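Home | Notebook | Sessions | Tape shelf | Contact

Workshop notebook, June 6, 2019

Pridness demos, transfer from the old reels 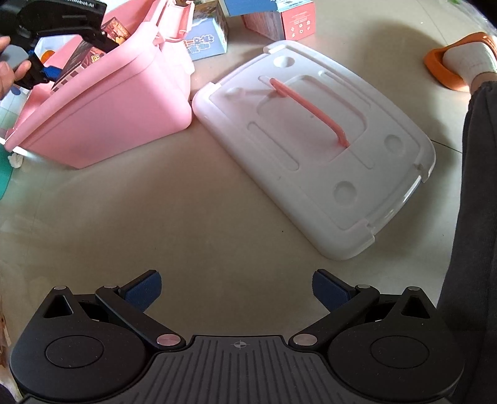
Reel 4 went across this morning at the second attempt. Clolledlow still say these are the lost album. I don't believe it. What I've heard so far is 12 songs, and most of them are the same tune in a different key with the bridge missing.

The label notes say the vocals are finished. They're guide vocals. She drops words in the second verse of nearly everything and on one she laughs and stops. You can't build a record on that without somebody inventing half of it.

Sydorenko's mix plan came by email. Strings on four tracks. Why? The demos are guitar and a cheap drum machine and they sound fine like that. Left a note on the plan saying so.

Hum at the start of reel 2, gone when I swapped the lead. Swapped it back, no hum. Don't trust it, so I'm using the other lead.

Narkeson want to press 1200 copies before anyone has heard side two. Good luck to them.

To do: bass on "Harbour" is out of tune or the tape is slow. Check against the piano.

Comments

tapeloop: Tape's slow. Bet you.

M.: I'd buy it with the laughing left in.

oldreels: Strings on demos, every single time. Is reel 3 any better?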